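Buffer tank (heating)

Last updated: Jul 30, 2024
By the Otetti reference desk

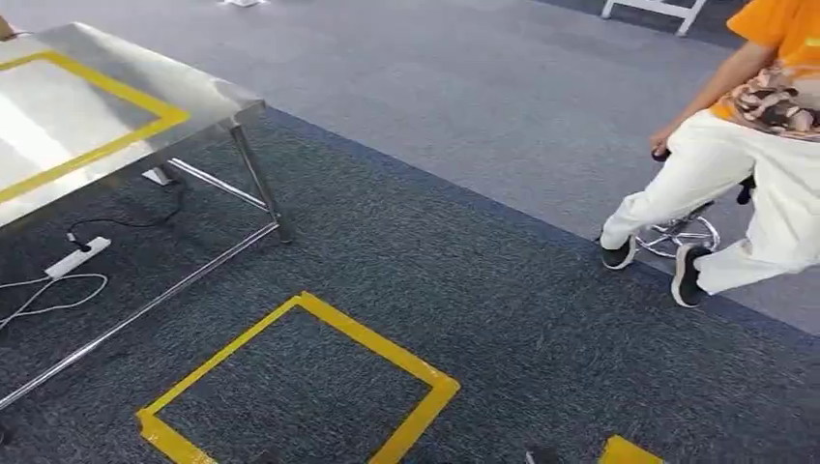

Stainless steel table with a rectangle marked in yellow tape.

A buffer tank is a closed vessel that holds water in a hydronic heating or cooling system. It adds volume to the circuit so that the heat source can run for longer periods each time it starts. Buffer tanks are fitted to heat pumps, wood boilers and some chillers. The water inside is system water and is never drawn off for washing or drinking, which separates the buffer tank from the domestic hot water cylinder.

Purpose

A heat pump has a minimum output below which its compressor can't run steadily. In mild weather the building may need less heat than this minimum. The water in the pipes then warms quickly, the control shuts the compressor down, and the cycle repeats within a few minutes. Frequent starts raise power use and wear the compressor. A larger body of water takes longer to warm and so lengthens each run.

Air-source units also need stored heat for defrosting. During a defrost the unit takes heat back from the water circuit to melt frost on the outdoor coil. If the circuit volume is too small, the supply temperature drops sharply and the defrost may end early.

Connection

Two-pipe, three-pipe and four-pipe layouts are in common use. In a four-pipe layout the heat source connects to one pair of ports and the emitters to another, and the tank also separates the flow rates of the two circuits. If the flows are unequal, supply and return water mix in the tank. The heat pump must then run hotter to reach the same emitter temperature, with some loss of efficiency.

In a two-pipe layout the tank is placed in series, usually on the return line. Mixing is avoided, but the full system flow passes through the vessel. The three-pipe layout sends supply water directly to the emitters when they call for heat and fills the tank with the remainder.

Sizing

Volume is set by the lowest output of the heat source, the shortest run time wanted, the smallest load and the allowed temperature swing. Product literature often gives a minimum run time; the Clovedance and Dogar ranges both state 15 minutes. Zoned systems need more volume than open ones, as a single small zone may be the only load. Tanks for log boilers are far larger, and a vessel of 800 liters is not unusual, because a full load of wood can't be stopped partway through its burn.

Construction

Most tanks are carbon steel with foam insulation. Stainless steel is used where oxygen may enter the circuit. Typical fittings include an air vent at the top, a drain at the base and one or more sensor pockets. Tanks used for cooling need a sealed vapor barrier to prevent condensation. The Cletadon pattern adds an internal baffle plate to slow incoming water and preserve layering.

See also: Hydraulic separator; Expansion vessel; Weather compensation

Shares: 4 | Comments: 3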